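About Girnex

Girnex is a bookkeeping and payroll practice based in Illwood. We look after 723 small businesses, most of them with fewer than ten staff, and we have an office in Tekdale for clients on that side of the county.

Dušan Zeman set up the practice after a long spell in VAT compliance. He still signs off every set of year-end accounts and takes new client calls himself, usually before 10 in the morning.

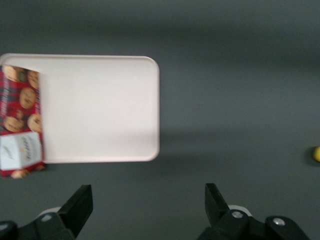

OUR PEOPLE

There are 41 of us across the 2 offices. Each client has a named bookkeeper and a second person who knows the file, so somebody can always answer a question about a payslip or a late invoice. Payroll sits in Illwood. VAT returns and company accounts are split between both teams.

We charge a fixed monthly fee, agreed in writing at the start. If your business changes — you take on staff, say, or register for VAT — we send a new quote before doing the extra work.

In January the phones are busy with tax returns and the quickest way to reach us is through Majali, our client portal. Paper records are still welcome at either office. Please put your client number on the envelope.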